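Open Day at Zavell: Tape, Steel Tables and a Lot of Repetition

Posted Sat 25 August

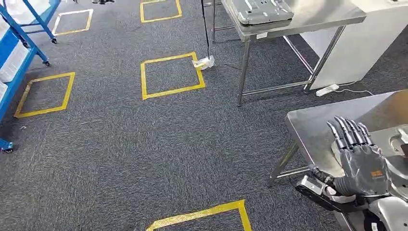 Iveta Pešek had warned me on the train that I would see the same task all afternoon and be told it was progress. She had been to the Schwerdtfeger open day in March and came home with a tote bag and a headache.

She was right about the same task. Zavell is collecting examples for a learning system they call Tavik, and the job on show was handling gray metal panels on steel tables. Yellow tape squares on the carpet are part of the layout. The robot has proper fingers, dark and jointed, and I'll admit the hand is a handsome piece of work. Whether it needs to be a hand at all for a flat panel is something I asked twice. I got two different answers.

Vojtěch Vlček gave the talk. The target is 4000 recorded attempts before anyone trains anything, and an operator can manage up to 100 in a shift. Fine. But every one I watched took place in that room, with those tables and that carpet. I asked what happens when the floor is concrete and the panel is a different shape. "We add variation later," he said. Later was not on any of the slides.

I also wanted to know what they do with the bad attempts. They are kept and labeled, apparently, but the labeling is done by whoever ran the attempt, usually at the end of the day. I've filled in enough forms at the end of the day to know what that's worth.

The best 6 minutes of the visit were with Ülle Raudsepp, who runs the operators and doesn't do slides. She said people get bored and start making the same motion every time, and then the system learns one person's habit. She swaps them every 2 hours. I would have liked a whole talk on that.

Coffee was decent. Parking is hopeless, so take the train. They plan another open day once Tavik has been trained, and I've put my name down for it.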